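Introduction to Electronics Workshop
Handout 2: Perforated boards, how to hold them and how to store them

Please read this handout before you come to the bench. In the first session we only looked at parts. Now we begin to handle the boards, and most of the damage in a beginner course is done before any soldering iron is switched on.

For this session you need the push button with the red cap, a green board, and a clear piece of white table. Put the other parts back in their crate.

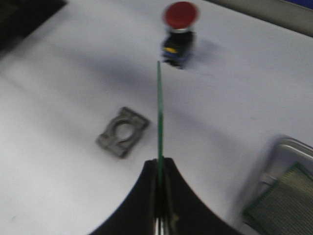 Notes by Fotis Christodoulou
Electronics Workshop, Olvera building
September 21, 2019

1. What is a perforated board

A perforated board is a flat sheet with holes in a regular grid. Each hole has a small ring of metal, which we call a pad. The pads are not connected to each other when the board is new. You make the connections yourself, with wire and solder. This is different from the breadboard of the first session, where the rows are already joined inside.

Along the edges there is a border with no pads. Remember this border, it will be important in the next section.

2. Holding the board

Hold the board by its edges. The skin leaves grease on the pads, and solder does not like grease. If you have touched the pads, wipe them with alcohol and let them dry.
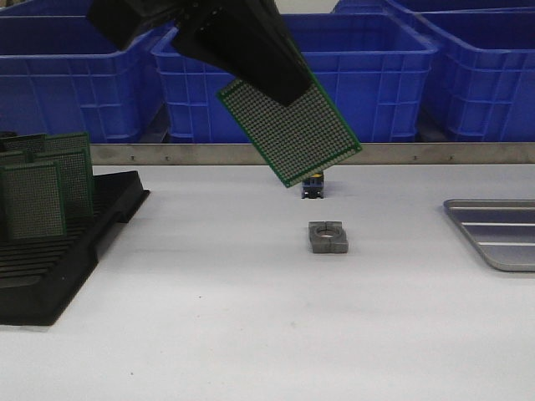

When you turn the board to work on the other side, the columns change direction. Students lose a lot of time with this. Mark one corner with a pen on both sides before you place the first part, and always count the holes from this corner. Emmett Wojcik, who teaches the second group, asks his students to draw the layout on squared paper first. I recommend the same, but I do not collect the drawings.

3. Storing the boards

Boards are stored upright in the black rack, never in a pile. In a pile the cut legs of one board scratch the pads of the next one. The rack has a toothed side wall, and the teeth form the slots. Bring the board down straight and let the edge find its slot. Do not push. If it stops halfway, the board is probably in one slot on the left and in a different one on the right — take it out and start again.

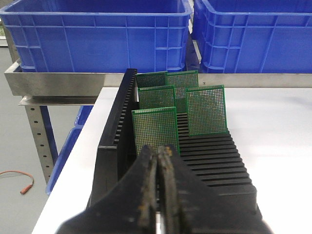
Figure 1. Five boards standing in the slotted rack.

Leave free slots between boards which carry tall parts. A finished board with a button on it needs more space than an empty one.

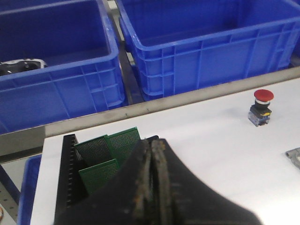 Figure 2. Boards in the rack, with the notches of the side wall.

4. To prepare for the next session

Draw a layout for one push button, one LED and one resistor. Write the value of the resistor next to it. Questions about the layout can go to me or to Rafferty Boateng, in room 444. The soldering exercise begins in October, and you will keep the same board for it.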